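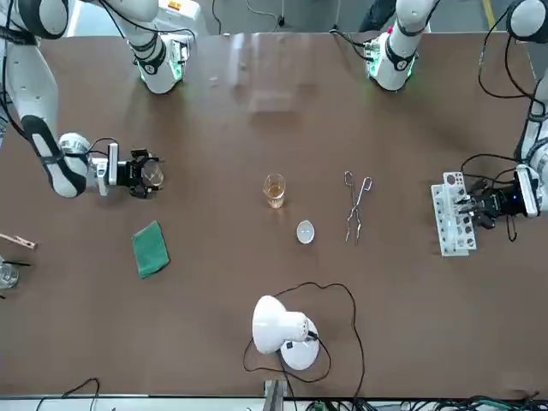
Print this page | E-mail this page

Ticket 2464: Two-arm bench tidy and pour, glassware chores
Opened by: Meinir Gittins, Dafis shop floor
Product: Hudex task runner
Status: Open
Last updated: March, 4:20 pm

Original report

We want the arms to do the boring end-of-shift work: pick up the beakers, move liquid from one to another, put the small stuff back where it lives. I'm thrilled with how far it gets! Rack moves pass every time. Pouring is my problem. With the target set to 75 ml the runner reports "pour complete" early and goes on to the next chore. 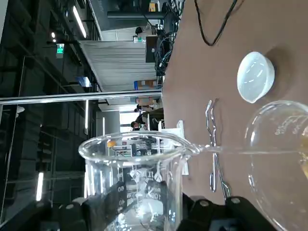 Gripped beaker with its spout toward the flask, wrist view.

Reply from Flekov support

Nice setup. Please try these in order and post what you get.

1. Drop the grip force one step. A hard squeeze low on the beaker can throw off the weight reading at the wrist.

2. Re-teach the beaker with nothing in it, held upright, and save it as a new profile.

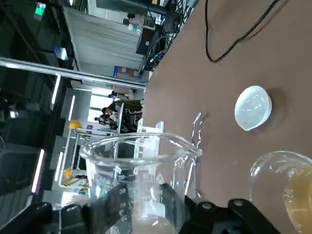 3. Turn off "skip settle" and set the wait to 300 ms before each reading.

4. Run 20 pours with the lamp left where it is. Moving it changes the shadows, and clear glass is hard enough for the vision side already.

Update from Meinir

Steps 1 to 3 done. Huge difference! Almost 20 good pours in a row before it called one early (I stopped there, so step 4 isn't finished). The Todanley profile for small beakers also loads now, which it wouldn't last month.

Still stuck: the approach from above. It slows right down near the rim and sometimes asks for a confirm.

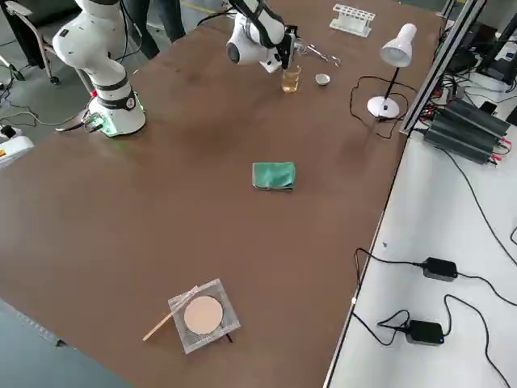
Fingers at the rim of the small beaker, tongs and crucible close by.

Could a person clear this bench faster? Sure, by a mile. But I'd happily hand over the glassware round as it stands if the confirm prompt went away, and folding the cloth can wait for another ticket.

Flekov support: Log received, looking at the approach speed limit now. Please leave the new profile loaded.

Print this page | E-mail this page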